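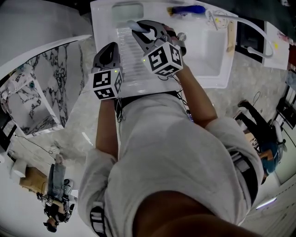
Mendon Wet Tasks, release 2

Mendon Wet Tasks is a set of household episodes recorded with hand-held grippers at our Mudunbridge site: washing up, wiping, rinsing, scrubbing, putting things away afterwards. Release 2 replaces release 1 completely. If you downloaded the set before September, please read the next section before you train anything on it, as one of the signals was wrong in a large share of the files.

Dry tasks live in a separate repository and were never affected.

What went wrong

Each gripper records video, pose and finger opening. In release 1 the finger opening arrived late in many of the episodes. The video and pose were fine and lined up with each other. The opening signal trailed them by 160 milliseconds, always by the same amount once it had started, and stayed that way until the logger was restarted.

That doesn't sound like much. At the sink it matters a great deal! A person picking up a wet cup closes and lifts in one movement, so with the lag in place the recorded fingers were still open while the hand was already on its way up. A policy trained on that learns to lift first and grip second.

We found out through the replay rig. Dalibor Machala was playing episodes back on the Skalter arm and it kept nudging mugs along the drainboard, then closing on air above them. One mug went over the edge and broke on the floor. The arm was inside its guard at the time and no one was near it, but it was running faster than it needed to be for a first replay, and we have lowered the default speed (see Safety below).

Our first guess was the finger pads, and we lost a good while to that. We swapped pads, cleaned the hinges, tightened the screws, and the mugs carried on falling over. Dalibor then plotted opening against video for a whole afternoon of recording and there was the step, plain as day, between two episodes.

Cause

The opening sensor talks to the logger through a cable. When the connector got damp it dropped out for a moment and came back by itself. The Niskanen logger software handled the reconnection by filling a small buffer before passing readings on, and it never emptied that buffer again. So every reading from then on was old, but carried a fresh timestamp. No warning was written, and the status light stayed green throughout.

Two faults, then: a connector that didn't like water, and a logger that hid the problem. Either alone would have been easy to spot.

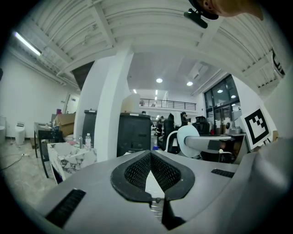
Gripper in the open hall at Mudunbridge, showing the mesh-lined finger pads and the hinge between them.

What changed in release 2

Release 1 held 2,880 episodes. We checked every one by comparing the opening signal with the finger gap measured in the gripper's own video.

1,821 episodes were clean and are unchanged.
37 episodes had gaps in the signal as well as the lag, and have been withdrawn.
All the others had the lag only, and have been shifted back into line.

The shifted episodes carry the flag opening_corrected = true in the metadata table. We've checked them carefully and are happy with them, but if you'd like to leave them out you can filter on that flag. Episode numbers haven't changed, so your old splits will still work once the withdrawn ones are removed. The list is in withdrawn.txt.

On the recording side, the connectors now sit inside a sealed sleeve, and the logger stops the episode if the sensor drops out at all. It also takes its timestamps at the sensor end. We tested this by pulling the cable out mid-episode, over and over, which was quite satisfying after the month we'd had.

Each episode folder contains

video_left and video_right: one file per gripper
pose: position and rotation of both grippers
opening: finger gap in millimetres, one column per side
notes: task name, object, and anything the operator wanted to say

Some operators wrote a lot in the notes and some wrote nothing. Do have a look through them. There are lovely details in there about which grip suits a soapy bowl, and you'll get more from the difficult episodes if you know what the person was trying to do.

Checking your own copy

Run check_opening on the folder. It compares the signal with the video and prints a line for every episode that disagrees. On release 2 it should print nothing. On release 1 it will print a great deal.

If you record with the same logger, please try it on your own data too — the fault has nothing to do with our tasks, and any loose cable could set it off.

Safety

Replaying a human recording on an arm is not a gentle thing to do. People at a sink move quickly. Start at a quarter of the recorded speed, which is now the default in replay_config, with an empty basin and no breakables. Keep the guard closed and a hand near the stop button. Don't use release 1 for replay at all.

Known problems

Glare on wet surfaces upsets the marker tracking in a few episodes. Where pose was filled in, the pose_filled column says so.

Very thin objects, such as a cloth pinched flat, read as fully closed.

Finger gap from video is less reliable when there is foam on the pads. We looked at those episodes by eye.

Contact

Please open an issue with the episode number and the output of check_opening. Dalibor looks after the opening signal and would love to hear about any episode that still looks odd, even if you're not sure. Two of the withdrawn ones were first spotted by a reader of release 1 who thought the mistake was theirs.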